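Flisteck Paint Conversion Tables

README and data card, release 4
Last revised August 26, 2025

Summary

Flisteck is a set of plain-text tables for matching hobby paints used on 28 mm wargaming miniatures. It covers two ranges, Ortner and Caretti, and gives a measured colour value for each pot plus the nearest match in the other range. The tables were started for a Plornbridge club project in which several people had to paint one army in the same colours from whatever was already in their paint boxes.

Contents

ortner.csv: 162 rows, one per paint
caretti.csv: 100 rows, one per paint
matches.csv: 1701 rows, candidate pairs with a distance score
notes.txt: free-text remarks on coverage, finish and thinning
CHANGES: revision history

All files are UTF-8, comma separated, with a header row. Decimal values use a full stop. Fields containing a comma are quoted.

Fields in the range files

paint_id: internal key, stable between releases
label: name printed on the pot, original spelling kept
type: base, layer, wash, metallic or contrast
L, a, b: measured colour in CIELAB, D65
finish: matte, satin or gloss, judged by eye at a low angle
coats: coats needed for an opaque result over grey primer
batch: batch code where legible, otherwise blank

Fields in matches.csv

ortner_id, caretti_id: keys into the range files
delta_e: CIEDE2000 distance between the two swatches
same_type: 1 if both paints share a type, otherwise 0
checked: 1 if the pair has been compared on a painted model, otherwise 0

Pairs are listed only where they fall under the distance cut-off set in the header comment of CHANGES. A paint with no rows in matches.csv has no usable equivalent in the other range. Most of the gaps are in the warm yellows and the turquoise metallics.

Swatch preparation

Swatches were brushed onto styrene card primed with grey spray primer, using a size 2 flat brush. Base and layer paints were thinned with water to the consistency of skim milk and built up until the primer no longer showed. Washes were applied once, undiluted, over a white panel. Metallics were shaken for a full minute and applied over black. All cards were left for 24 hours before measurement.
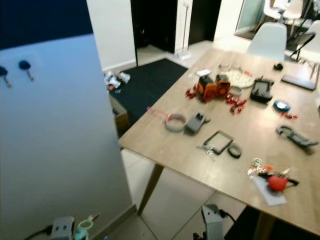

Tabletop with a boxy orange and black toy and shiny red ribbon.

Each swatch was read at three points with a handheld colorimeter and the median stored. The instrument was calibrated against its white tile at the start of every session. Readings from metallics vary with the direction of the brush strokes and should be treated as a rough guide. The same applies to contrast paints, where pooling affects the value more than pigment does.

Using the tables

To find a substitute for an Ortner paint, look up its paint_id in ortner.csv, filter matches.csv on that key and sort by delta_e ascending. Prefer rows with same_type set to 1. A wash and a base paint can measure nearly the same on a flat card and behave nothing alike on a sculpted cloak.

As a working rule:

delta_e under 2: can be mixed on one model
delta_e 2 to 4: acceptable across a unit, visible side by side
delta_e over 4: highlights and small details only

These bands come from comparing infantry at arm's length under a daylight lamp. Large flat panels on vehicles are less forgiving, and the first band should be tightened to 1.5 for those.

Known problems

The Caretti reds were reformulated between releases 2 and 3. Rows measured from older pots have been removed, but pots with the old formula are still on store shelves and dry noticeably browner. Check the batch field before buying a replacement.

Two Ortner greens carry the same label on the pot and differ only in stock code. They have separate paint_id values here. Scripts that join on label will merge them.

The coats field was recorded by one painter with a fairly heavy hand. Anyone working from an airbrush should ignore it.

No varnish has been tested. Matte varnish lightens dark blues in both ranges, and the stored values do not account for this.

Out of scope

Spray primers, weathering pigments, inks and oil paints are not included. Neither are discontinued lines. Colour schemes for particular armies are kept in a separate folder on the club drive and are not part of this release.

Corrections

Send corrections as a row in the same format as the range file concerned, with the batch code and the primer colour. Readings taken from photographs or from colour charts printed on packaging are not accepted. Reports against checked pairs should state which paint was applied first.

Licence

The tables may be copied, edited and redistributed with this README attached. Paint names remain the property of their manufacturers.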